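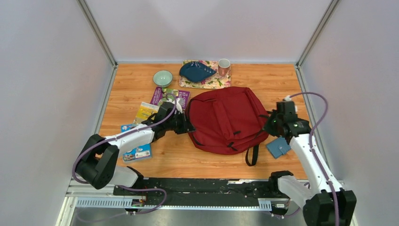
Two-arm bench, school-bag exercise: both grippers at a red backpack, books to the left.

Classroom Equipment > Robotics > Club Benches

Skalleck Two-Arm Club Bench

The Skalleck bench is supplied by Gallness to school robotics clubs and student project teams. Each order includes two arms, the tabletop and a workbook of 15 exercises — the school-bag task is Exercise 8. Clubs entering the Hasari Cup may reserve a bench from December. Price: $1,689 per term. Club inquiries: Negin Azimi.

We use cookies to remember your basket. Accept | Settings

© Gallness Educational Supply. Back to top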